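Como preparar e pintar uma parede interior de branco mate

Última revisão: March 15, 2026
Texto: Montserrat Barrera
Revisão técnica: Leszek Bednarek

Índice
Avaliação do suporte
Material
Reparação de fissuras e furos
Lixagem e limpeza
Primário
Aplicação do acabamento
Verificação e retoques
Conservação

Este guia aplica-se a paredes interiores em estuque, reboco fino areado ou placa de gesso, já pintadas ou novas. Não se aplica a paredes com salitre, infiltração ativa ou revestimento vinílico, que exigem tratamento próprio antes de qualquer pintura.

Avaliação do suporte

Passe a palma da mão pela superfície. Se ficar com pó branco nos dedos, o suporte está farinado e precisa de primário fixador. Cole em seguida um pedaço de fita adesiva forte, pressione e arranque de uma só vez. Se a fita trouxer tinta agarrada, a película antiga tem má aderência e deve ser raspada nessa zona até se encontrar base firme.

Bata com o cabo da espátula nas áreas junto ao rodapé e por baixo das janelas. Um som oco indica reboco descolado. As zonas ocas pequenas podem ser picadas e refeitas com argamassa fina; as maiores justificam a intervenção de um estucador.

Em estuque novo, respeite o tempo de secagem indicado pelo fabricante. A tinta aplicada sobre estuque húmido forma bolhas e manchas de tom diferente que só aparecem semanas depois.

Material

Massa de reparação em pó ou pronta a usar
Espátula flexível e espátula larga
Lixa de grão 120 e lixa de grão 180
Primário aquoso
Tinta aquosa branca mate (nos ensaios para este guia usou-se a Sotau interior)
Rolo antigota de pelo médio, trincha de recortes e cabo extensível
Fita de pintor, plástico de proteção e cartão para o pavimento
Máscara para pó e óculos

Para calcular a quantidade de tinta, multiplique o perímetro da divisão pela altura do pé-direito, desconte portas e janelas, e divida pelo rendimento indicado na embalagem. Multiplique o resultado pelo número de demãos. Se o cálculo der mais do que uma lata, verifique se todas pertencem ao mesmo lote - o número vem impresso na tampa ou no fundo.

Reparação de fissuras e furos

Abra as fissuras com o canto da espátula, em forma de V, até uma profundidade de poucos milímetros. Escove o pó e humedeça ligeiramente o interior. Aplique a massa perpendicularmente à fissura, comprimindo, e retire o excesso no sentido do comprimento. Nas juntas de placa de gesso, embeba fita de papel na primeira camada de massa.

Os furos de bucha enchem-se em duas passagens. A massa retrai ao secar e uma passagem única deixa uma depressão que a luz rasante revela.

Lixagem e limpeza

Lixe as reparações com grão 120 e termine com grão 180, em movimentos circulares e sem carregar. Se a tinta antiga for brilhante ou acetinada, lixe também o resto da parede para criar aderência. Aspire com escova macia e passe um pano pouco húmido. Deixe secar por completo.

Primário

Aplique o primário em toda a superfície quando o suporte for novo ou farinado. Em paredes já pintadas e em bom estado, basta cobrir as zonas reparadas, esbatendo os bordos. Manchas de fumo, de nicotina ou de humidade já resolvida pedem um primário isolante; a tinta aquosa corrente deixa-as reaparecer.

Aplicação do acabamento

Faça primeiro os recortes junto ao teto, aos cantos e aos aros, numa faixa com a largura da trincha. Recorte uma parede de cada vez, para que o rolo entre na faixa ainda fresca.

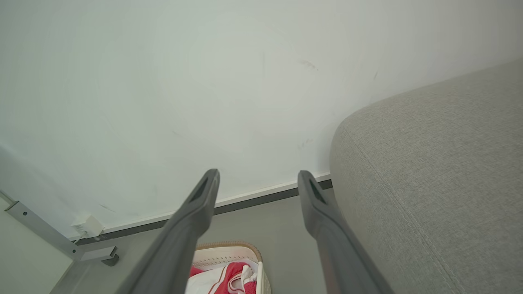 Carregue o rolo de maneira uniforme e escorra-o na grelha. Trabalhe em panos de um metro de largura, de cima para baixo, cruzando as passagens e terminando com passagens verticais leves, todas no mesmo sentido. Não volte a uma área que começou a secar - o rolo arranca a película e deixa textura irregular.

Entre demãos, cumpra o intervalo da ficha técnica. Em August, com calor e corrente de ar, feche as janelas durante a aplicação e abra-as só depois de terminada a parede.

Verificação e retoques

Depois da segunda demão seca, encoste um candeeiro à parede e observe a luz rasante. Marque os defeitos a lápis muito leve. Os retoques fazem-se com tinta do mesmo lote e com mini-rolo; a trincha deixa um brilho diferente, mais notório no branco mate.

Retire a fita de pintor com a tinta ainda fresca, puxando num ângulo de 45 graus. Se já tiver secado, corte o bordo com um x-ato antes de puxar.

Conservação

Não lave a parede nas primeiras semanas. Depois disso, limpe as marcas com esponja macia e água com sabão neutro, sem esfregar. Guarde a tinta que sobrar num frasco bem cheio e fechado, ao abrigo do gelo, com o nome da divisão e o número do lote na etiqueta.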